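Paltport bench brush and dustpan set, long-handle version
Reviewed by Maëlle Robichaud, 31 May 2020

I bought two of these sets for a shared workshop where most of the sweepings are fine plaster dust and offcuts of dowel. One has hung by the mitre saw since December. The other went to the sanding bench and got the harder use.

The lip is the part that matters. On a flat surface it sits flush across its full width, and a single pass leaves a faint grey line of dust. A second pass at right angles clears it. On the older bench, which has a slight crown toward the centre, the corners lift and fine material goes underneath. 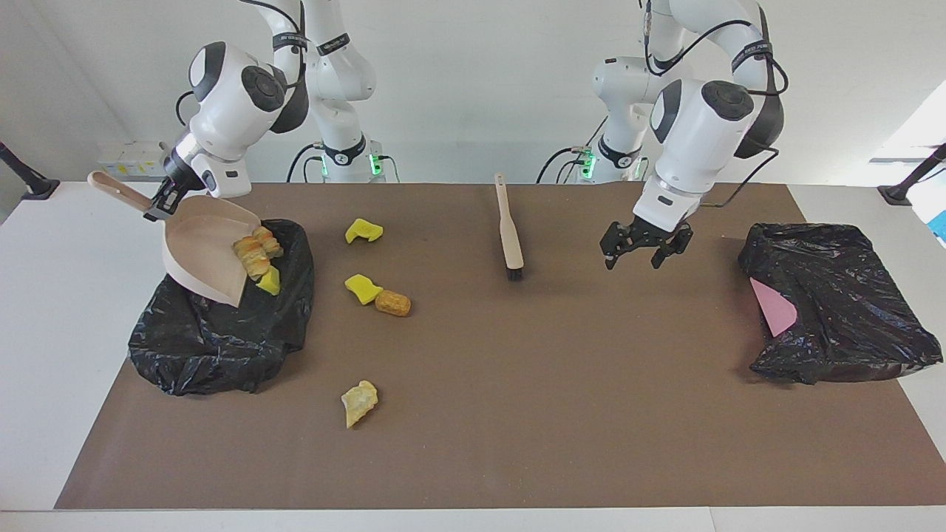
Bristle stiffness is medium. The fibres move sawdust well and plaster poorly, and they hold static in dry weather. Rinsing in plain water fixes this for a day. The ferrule on the sanding bench set has started to loosen, with 2 mm of play side to side. Consuelo Mendoza glued hers and reports no further movement.

The handle has a hanging hole 3 mm too small for a standard pegboard hook. I drilled both out. The Grestside set has a larger hole and a better brush, but its pan is shallow and spills when carried any distance.

Recommended for flat benches and coarse waste. For plaster, use a vacuum with a fine dust bag.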